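Drarnunside Lifters' Help Corner
Food and recovery > First competition

Eating in the last fortnight before a first bodybuilding show, help!

Posted by Rakiya Okoro, 15 April 2026

Hi all, long-time reader, first time asking. I've entered the novice class at the Prevstead show in July and I'm already fretting about the end of the diet, which I know is daft with this much time left, but I like to have things written down.

I've been training for 9 years, mostly for the fun of it, and I've never got properly lean before. My coach at the gym moved away in the winter so I'm doing this on my own with a notebook and a lot of porridge. At the moment I have 200 grams of cooked rice with lunch and the same again after training, plus oats in the morning, and my weight is coming down nicely.

What I can't work out is the last two weeks. One lad at my gym swears by cutting all carbs for days and then stuffing yourself the night before. Another says drop your water and salt completely, and that one frightens me a bit! I also read an old magazine piece that said to change nothing at all. They can't all be right, can they?

I eat nearly everything out of a bowl these days (rice, yoghurt, more rice) and I'd be happy to carry on like that to the end if somebody tells me it's fine.

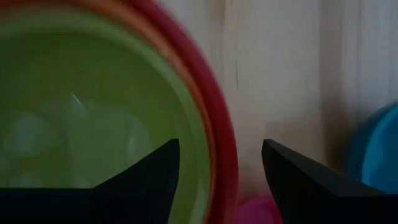
Fatima Olatunji
Carry on like that, is my answer! I've done four novice shows and the one where I looked worst was the one where I got clever. I cut my carbs to next to nothing on the Monday, felt dreadful, couldn't get a pump backstage and went on looking flat as a pancake. The year after, I kept the same meals I'd been having for weeks, had a bit more rice the day before, and people kept asking what I'd done differently.

Please don't mess about with your water. Drink as normal, salt your food as normal. Cutting it right down can make you properly ill, and if you feel faint or get bad cramps you want a doctor and not a bloke with a tan. If you do want to try extra carbs, have a practice run a month out and take photos the morning after in the same light. I used 289 grams of cooked rice per meal on my practice day, which sounds oddly exact, but that was simply what was left when I split the pot.

The other thing I'd say is sort out the boring stuff early. My list for the last fortnight goes like this:

Weigh your food cooked or weigh it dry, but stick to one. I swapped halfway through my first prep and confused myself no end.

Keep the same bowls for the same meals, so you get used to what a portion looks like when you haven't got the scales with you.

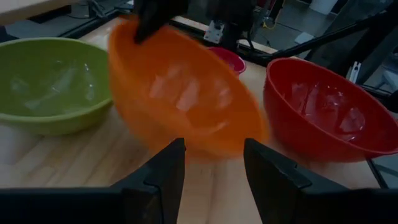 Practise your posing every day, even for ten minutes. It's far more tiring than you'd think and it'll do more for you than any trick with rice.

Pack food you've eaten a hundred times. Show day always runs late and the venue café will have crisps and not much else.

Tarek Samir
agree with Fatima on the water. I'd go a bit further on the carbs though, I do better with two higher days before a show and not one. everyone's different. are you on the 422 bus route? it stops right outside the Prevstead hall, saves you parking

Rakiya Okoro
Thank you both, that's a weight off my mind. I'll do a practice run in June and report back. And yes Tarek, I can get the bus, hadn't even thought of that!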